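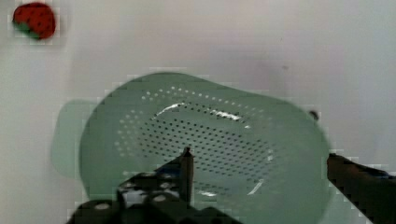 Soft fruit was never meant to survive a lorry journey, Judit Balogh remarked at the growers' meeting in Sollham, and the trade had spent forty years breeding it to do so. Her view, which was shared by most of those present, was that the flavour had paid the price.

The strawberry remains the most closely watched crop in the Sollham district. Growers there supply farm shops, two market halls and a packing station at Bondlow, and the terms on which they do so have changed considerably. Buyers now ask for firmness and even size before anything else. Older varieties, which bruise within a day of picking, have been left largely to gardeners and to a handful of farms that sell at the gate.

One of these is Kukus, a holding of 10 hectares on the north side of the valley. The farm keeps 88 rows under low tunnels and a further block in open ground, where the plants crop later and less heavily. Picking begins at five in the morning and ends before the heat of the day. Fruit is sold by the following afternoon or sent to the kitchen for jam.

The farm's manager, Ott Mockus, does not claim that this is an easy way to earn a living. A wet June can spoil a third of the crop, and labour is difficult to find for a season that lasts barely six weeks. He maintains, however, that customers who have tasted a ripe berry will return for it, and that the Sunday queue at the gate supports his case. Last summer the shop served nearly 2,000 customers.

Interest has also grown in the variety known locally as Szénási, a small, dark berry with a strong scent. It was thought to have been lost until runners were found in a walled garden outside Bondlow. Cuttings were shared among several holdings, and 244 plants are now established at Kukus. The fruit is too soft for the packing station, and the farm has not offered it there.

The Sollham growers' association has since set aside a small fund for trials of older plants. Members will receive young stock in October and will be asked to keep records of yield, disease and taste over three seasons. The association has advised them to plant in well-drained soil, to remove the first flowers and to renew their beds every fourth year.

Applications for plants may be made through the association's office in Sollham, which is open in the mornings.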